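Workroom Practice, Unit 11
Clearing and resetting a shared table
Course notes, September 2024
Notes by Teodora Vukadinović, revised from the June version

Read this before the practical. The June version had a section on shelving, which has moved to Unit 12. If you have a printed copy with the shelving pages in it, use this one instead.

1. What we mean by a reset

A table is reset when the next person can start work on it without moving anything. This is a lower standard than "clean" and a different one from "empty". A table may keep things on it after a reset, provided they are on the list for that table. Everything else has a home somewhere else and goes back there.

Students mix up three jobs. Clearing is taking things off. Wiping is dealing with the surface. Resetting is putting back what belongs. Do them in that order. If you wipe first you wipe round things, and the ring under a cup is still there when the cup goes.

2. Residents, visitors and strays

Every item on a shared table falls under one of these.

Residents live on the table. They are on the table's list and have a fixed place. A potted plant is a usual resident, and so is a lamp or a tape dispenser.

Visitors were brought for a job and leave when it is done. Cups, notebooks, tools and parts come under this heading.

Strays are visitors whose owner has gone. A visitor becomes a stray at the end of the session. Strays go in the bin (see section 4) and do not get put on someone's chair, on the windowsill or on the next table.

In the written exercise most of the marks are lost on cups. A cup is a visitor even if it has been on the table for a week. It doesn't turn into a resident by staying there.

3. Plants on work tables

We allow one plant per table. Panagiotis Athanasiadis has asked for more and the answer is in his file.

Cacti and other succulents are the easiest residents. They want little water and do not drop leaves into the work. A tall columnar cactus has one drawback, the weight is high up, and a narrow pot under it will go over if it is knocked. Choose a pot with a broad base. Faceted pots are easier to grip than smooth round ones.

When you clear a table with a cactus on it:

Move the pot first, before anything is lifted over it.
Hold it by the pot, low down, with both hands. Never steady it by the stem.
Put it on the floor against a wall, or on a table that is not being cleared. Not on a chair.
Bring it back last.

Watering is done by whoever is on the rota. The large cactus pots get 200 ml at a time and only when the soil is dry below the surface. Do not tip leftover drinking water into a pot. Cold tea has also been found in one, and the plant had to be repotted.

4. The bin

By "bin" these notes mean an open storage tub. Rubbish goes in the waste sack by the door. Please use the two words correctly in your write-up.

The tubs we recommend are long and low with see-through or nearly see-through walls. You want to be able to tell from the side whether there is something in it. A deep opaque tub fills up from the bottom and nobody looks until it is full. Flokis and Sestitz both make suitable ones. The Petkov tub is the right shape but the wall is solid grey, so we no longer order it.

Filling a bin:

Flat things first, lying on the bottom or upright against the back wall. Boxes and blocks after that, largest first. Loose small items go in a bag or a lidded pot and then into the bin. Lower things in and let go when they touch. Nothing should stand so far above the rim that a second tub can't be stacked on top.

Cups do not go in the bin with dry goods. They go to the sink. A cup that has been washed can go back on the shelf upside down.

Leave the bin in the middle of the table while you are working, where you can reach it from both sides. When you have finished it goes to its shelf. The shelves take tubs up to 41 cm long, so measure before you buy your own.

5. The surface

Our tables are light wood and the grain shows. Crumbs and solder specks can be mistaken for marks in the grain and the other way round. Run a dry hand over the area before you decide. Wipe along the grain with a damp cloth, then dry it. On a glossy table get your eye down near the level of the top and look towards the light. Smears you can't see from standing height show up at once.

Seams between planks hold dust. Use the soft brush.

Do not drag tubs. Lift and place.

6. Written exercise

Choose a table you use and write its list. Give the residents and where each one stands. Then list what was on it at the end of one session and sort each item as resident, visitor or stray. Half a page is enough. Where you are unsure about an item, say so and give both answers. Hand it in through Relura under Unit 11.

Last term several people wrote a page on how the table ought to look and left out what was on it. We need the second part.

7. Table for the practical

The cup is a visitor and the cactus is the resident. The pale items are for sorting into the bin. 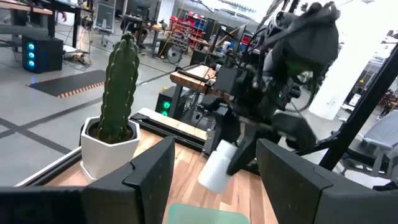
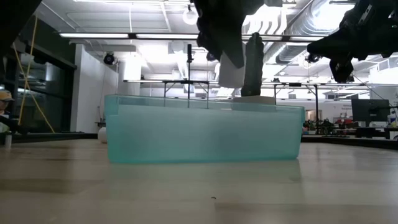
Reading time: 5 minutes

Cactus and cup are in the first picture, the teal bin in the second. Have an order of work ready before you come. You will be asked for it at the door and it can be in note form.

Points to settle in your order of work:

Where the pot goes while the table is being cleared, and who carries it.
When the cup leaves. It should be standing upright and empty before the wiping starts.
Which goes into the bin first, the flat item or the block.
Who checks the surface.

Work in pairs. One person handles and the other keeps the list, then swap for the second run. The handler does not speak to the list keeper during the run except to name the item being moved. Naming is one word: pot, cup, block. If the list keeper has not heard it, the move is done again.

Marking is on the finished table and on the list, equally weighted. Speed is not marked.

Bring a pencil. Cloths and brushes are provided. If you have a reaction to the plant food or have been pricked before and would like gloves, tell Teodora at the start.

Next unit: shelving and labels. Read the first section of the Unit 12 notes and bring one label that you think is badly written.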